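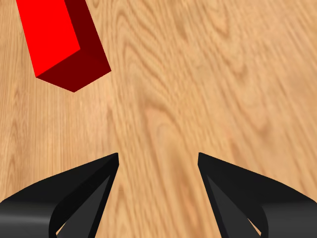

Equipment Planning Meeting, Thursday, 2:00 p.m.

Present: Jolanta Kołodziej (chair), Kyrylo Prokopenko, Taras Tkachuk, Khrystyna-Mariia Kravets (minutes)
Absent: Lukian Kuzmenko, who sent a spreadsheet

1. Last meeting's minutes
Approved. Taras asked that "lively discussion" be changed to "discussion." Changed.

2. Simulator
Kyrylo reported on the red block task, two-finger gripper, wood tabletop. He wants 500 more runs before we commit to hardware. Jolanta asked what was wrong with the first 500. Kyrylo said they were fine, and he would like more of them. Agreed, provided they finish before the quote expires.
Taras asked if the table we buy will have grain like that. It will be gray.

3. Gripper purchase
Two quotes in. Esent includes spare fingertips and a mounting plate. Udari is cheaper until you add the spare fingertips and the mounting plate. Lukian's spreadsheet favors Udari on tab one and Esent on tab two. He will be asked which tab he meant.
Taras moved to buy one gripper now and a second next budget year. Carried, 3 to 1. The 1 wishes it noted that she also voted this way last year and was told there would be a second.

4. Small parts
Kyrylo submitted $177 for painted blocks. Jolanta observed that the simulated ones are free. Approved after he explained that a real gripper has trouble with those.

5. Lab space
Semeniuk still has our bench. Jolanta to write again, less politely.

Actions
Kyrylo: runs, and a one-page summary that is one page
Lukian: pick a tab
Taras: ask Esent for delivery in 7 weeks, in writing
Jolanta: bench

Adjourned 3:25 p.m. Zomora training budget carried over, as is now customary.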